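Tue 28 January

**1/** People keep asking me if a machine can do chores yet. Laundry, dishes, stocking a shelf. My answer this winter is that I'd be happy with bottles. Picking up a plastic bottle from a table is a chore, and it's where we are at Ballisness.

**2/** A water bottle on its side is harder than it sounds. You can see straight through it, so half of what the camera gets is table and glare. The cap is the best thing to aim at.

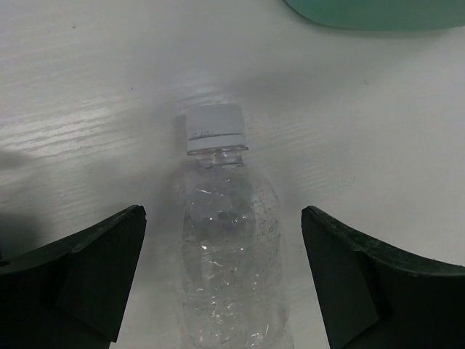
## Why clear plastic is a pain

**3/** The software has to guess where the edge of the bottle is. On cardboard or a coffee mug that guess is good. On thin clear plastic with creases in it, highlights look like edges and real edges disappear.

**4/** Then there's squeeze. Too little and it slips. Too much and the wall buckles and the whole thing turns in the fingers. A kid learns this in an afternoon. Our settings file for it is 4 pages long and I don't trust all of it.

**5/** One bottle alone is the easy version. Nobody's kitchen counter looks like that after a party, and neither does the break room in Zumthorpe. Bottles roll together, point different ways, some have labels and some don't. 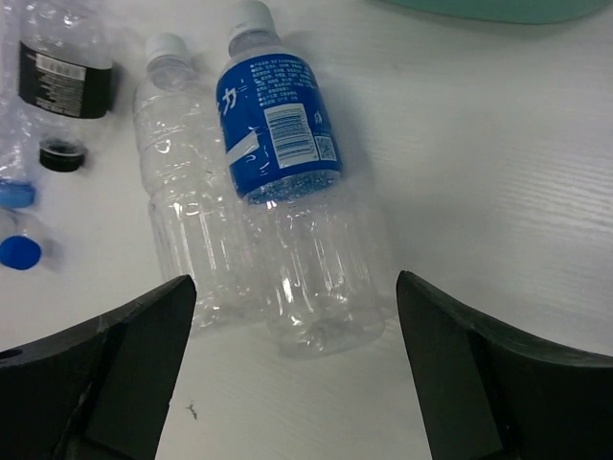 **6/** So the first decision is which one to go for. We tell it to take whatever has the most open space on both sides. That's a dull rule, but it beats the clever ones we tried in the fall. Labels help a lot, by the way - a printed wrap gives the camera something solid to look at.

**7/** Someone from Garton asked for our numbers. We have 1,603 logged attempts so far, and I'm not posting a success rate until the February batch is in. Lab tables are kind to robots. I'd like a few messier ones in there first.

## Upright is a different job

**8/** Full bottles are heavier, which sounds worse, but the water keeps the walls from folding. Standing up also means the fingers can come in from both sides at the same height. If you want to shop for a shelf-stocking machine, ask to see it do the lying-down kind too.
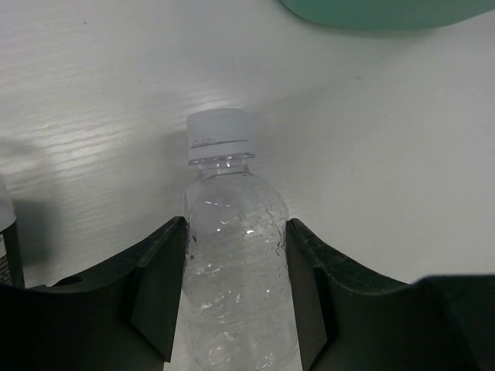

*Bottle upright, fingers closed on the lower body.*

**9/** Would I buy one for my house today? No. I can clear a table in 2 minutes and I don't need calibrating. For a shop floor with the same bottle all day long, I'd say it's worth a trial.

**10/** Þrastardóttir has a good write-up on grip pressure if you want the math. Next thread will be on caps, meaning taking them off, and I expect to complain a lot.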